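**Subject:** Re: [uswood-neighbors] Getting the seed swap going again

Hello everybody, and happy December 2023 to those of you who are already knee-deep in catalogs like I am!
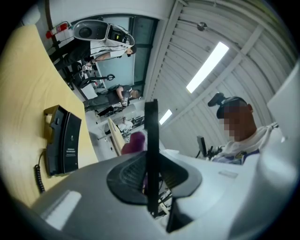
On the seed swap, the message from the Mokwood list went like this:

> We'd be glad to join in, but please could it be earlier than last time? By the end of February half of us have our onions and leeks started already, and we end up swapping seed we won't open until the next year. Also, could people write the year on their packets? I came home with some lovely-looking beans and not one of them sprouted. I have no idea if they were two years old or ten.
>
> We can bring the long folding tables if somebody has room in a car for them.

I think both points are very fair, and I'll own up that the bean packets may have been mine (I have a drawer, and things go into the drawer, and the drawer is not what you'd call organized). So I'm all for moving it up. The second half of January would suit me nicely, and it gives everyone time to get over the holidays and dig out their envelopes.

As for the years on packets – yes, please, everyone. Just the variety and the year you saved it or bought it is plenty. If you don't know the year, write "old" and let folks take their chances. Tomato seed keeps well in my experience, and I've had Hsueh peppers come up fine after 5 years in a jam jar. Parsnips and onions I wouldn't bother bringing unless they're from this past season. I've tried it, more than once, and all I got was a very tidy tray of wet dirt.

A few of you wrote to me asking for the long yellow squash that did so well at the Uswood beds. I saved plenty in September and there are 80 envelopes made up, so no need to rush the table. I should warn you that there were zucchini two rows over, and the bees do as they please, so what you get may be a bit of a surprise. Mine have stayed pretty true so far, with one odd striped one that we ate anyway. It made a good soup.

Somebody also asked whether bought seed is okay or if it has to be home-saved. Bought is fine! Half packets, leftovers, the free lettuce that comes with a Gakico order, whatever you have. It all gets planted by somebody. I'd only ask that if a packet's been open in a damp shed all summer you give it a squeeze and a sniff first.

Things I still need from you:

- which Saturday in January you can't do
- a lift for the Mokwood tables, 2 of them, and they're longer than you think
- small envelopes, any kind, the coin ones are best
- anybody with spare dahlia tubers, as I've been asked three times now

Reply to the list or just to me, either way is fine. I'm slow on email this week – there's a fruitcake situation – but I do read everything.

Warmly, and keep those drawers dry,

your seed swap person at Uswood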